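Schrägwandbehälter

Ein Schrägwandbehälter (auch Schrägwandkasten) ist ein oben offener Behälter, meist aus Blech, mit ebenem Rechteckboden und nach außen geneigten Wänden. Er dient der Bereitstellung ungeordneter Kleinteile. Die Neigung erleichtert den Zugriff und lässt Teile zum Boden zurückgleiten. 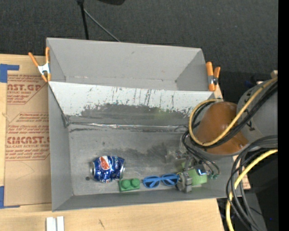
Bearbeitet von Irén Bíró und Harish Nair – Stand: Sa., 28. November

Aufbau

Die Rückwand ist gewöhnlich steiler und höher ausgeführt als die Vorderkante, die nur als schmale Lippe ausgebildet sein kann. Die Kehle zwischen Rückwand und Boden wird bei einfachen Ausführungen mit Klebeband abgedeckt. Auf Holztischen erfolgt die Fixierung häufig durch Federklemmen an den oberen Ecken; Verschraubungen sind bei ortsfestem Einsatz üblich.

Befüllung

Als Füllgut kommen gemischte Gegenstände unterschiedlicher Form in Betracht, etwa zerdrückte Getränkedosen, Spielbausteine mit Noppen oder Spielzeugbrillen aus Kunststoff. Flache Teile liegen am Boden an und sind schwerer zu fassen als hohe. 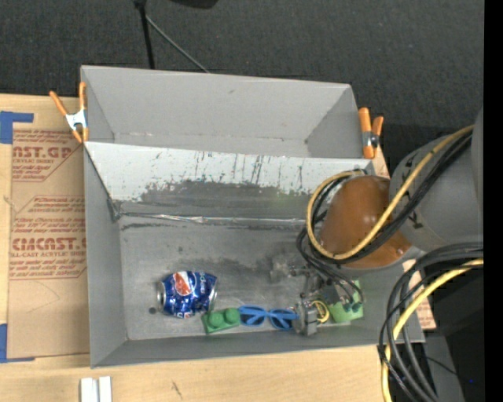

Bei Sortiergut mit scharfen Kanten – insbesondere verformten Dosen – nimmt der Abrieb zu. Kratzer und dunkle Schlieren an der Rückwand gelten als Gebrauchsspuren und beeinträchtigen die Funktion nicht. Die Baureihe Bitau des Herstellers Trokano wurde in 932 Exemplaren ausgeliefert.

Siehe auch: Sichtlagerkasten, Schüttgut, Federklemme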